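Ranel bench parts talk, notes. S. Shim. May 16, 2020

slide 1. hello, thanks to Sang-wook for the slot. 2 minutes max on who we are

slide 2. why sort parts at all. April stock check, 2,132 small parts logged, 366 in the wrong bin. pause here. let them groan

slide 3. trays. yellow for parts. steel one in the middle, paper in the bottom. say why paper: small screws show up, easy to tip out. dont go on about it

slide 4. solenoids. the wires are the problem, always the wires. pick one up and the next comes with it. Janjua's trick = fold the lead back on itself before it goes down. mention spring end, easy to bend, keep it clear of teh neighbours

slide 5. boards. edges only, mind the capacitors

slide 6. cables. hold near the sleeve, ring terminals free, plug end last. the thin pair catches on everything

(if running late skip to Piser order, 1,000 bags, then questions)

slide 7. three pics
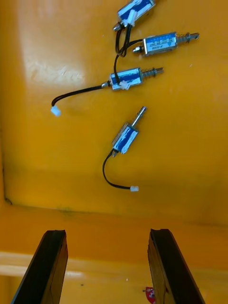
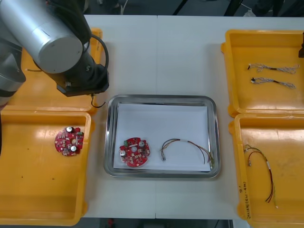
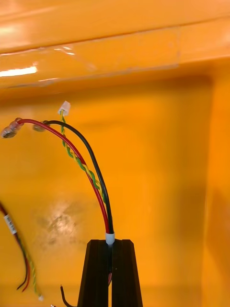
Slide 7, top to bottom: solenoids on yellow, the trays on the white table, cable with ring terminals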